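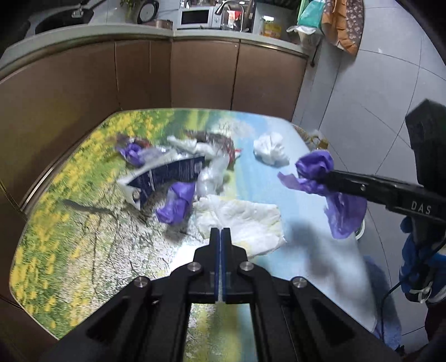

Kolside car wash reopens with longer hours and a new towel service

The self-serve car wash on the Kolside road is open again after being closed for most of the winter. The site has six wash bays, a drying area under a roof and a small shop that sells towels, soap and wax. It is now run by Stosirum, a detailing business that had worked out of a rented garage in Lanolgate until last year.

Bays are open from 6 in the morning until 10 at night. The shop keeps shorter hours and closes at 7. Drivers who come later can still pay by card or coin at the bays, but they will have to bring their own towels.

The main change is in how towels are handled. The old operator sold packs of microfiber towels at the counter and left it at that. Stosirum rents them out. A customer picks up a set of four, uses it in the bay or the drying area and drops it in a bin by the exit. The sets are washed on site in two machines behind the shop, without fabric softener, and dried on low heat. Towels for wheels and door sills are gray and are washed apart from the ones used on paint and glass.

A set costs $2. Customers who would like to own their towels can still buy them, and the shop carries two weights for paint and a flat weave for windows.

Karabo Jacobs, the site manager, said the rental idea came from watching people in the drying area. Many were using one towel for the whole car, starting with the wheels and ending with the hood. "You drag the grit along with you," Jacobs said. "We were fixing those scratches in the garage every week, and a clean towel would have prevented most of them."

Stosirum started with 1,021 towels in the first batch. Jacobs expects to replace some of them each month. Towels that have worn thin on the edges or picked up wax that will not wash out are moved to the gray pile, and after that they are cut up for use on engine parts.

The bays have new hoses and new spray guns, and the pressure has been set a little lower than before. The brushes are gone from four of the six bays. Two bays at the far end still have them, mainly for trucks and trailers that come in off unpaved roads. A sign in those bays asks drivers to rinse the brush before it touches the car.

Water from all six bays now runs through a settling tank before it reaches the drain. The tank was the reason the reopening slipped from January to March, as the first one delivered was the wrong size. The replacement went in without trouble, though the parking spaces along the fence were closed for two extra weeks while the ground over it was paved. 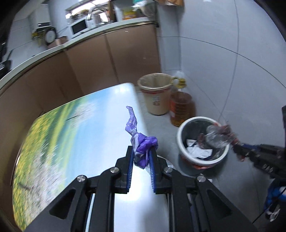

Lucyna Kurek said she was glad to have the wash back but would miss the brushes in the middle bays. She drives a van with a high roof and used them for the top panels, where a towel does not reach without a ladder. She has asked for a long-handled mitt to be added to the rental sets. Jacobs said the shop is trying out two kinds and will pick one by summer.

Theerawat Rojanasak had a different complaint. The drying area has room for eight cars, he said, and on a sunny afternoon it fills up while bays stand empty, with people doing their interiors on dry ground. Stosirum has since painted lines for a separate vacuum area on the north side. Cars may stay in the drying area for 20 minutes and in the vacuum area for 40. The limits are posted, and staff will remind drivers when it gets busy.

Hand detailing is offered by appointment in a closed bay next to the shop. Chanida Siriwan, who did most of the paint work at the Lanolgate garage, has moved over with the business. She takes two cars a day. The Lanolgate garage itself has been given up, and bookings made there will be honored at the new site at the old price.

Shop customers can also order cleaning supplies from Zuccaro, a wholesaler that delivers to the wash twice a month. Orders have to be placed at the counter and paid for in advance. Gallon jugs of soap and boxes of applicator pads are in stock most of the time, while polishing machines take longer.

The entrance has moved. Drivers should now turn in by the tire shop and leave on the Kolside road side – the old entrance is exit only. The air pump near it is free to use whenever the bays are open.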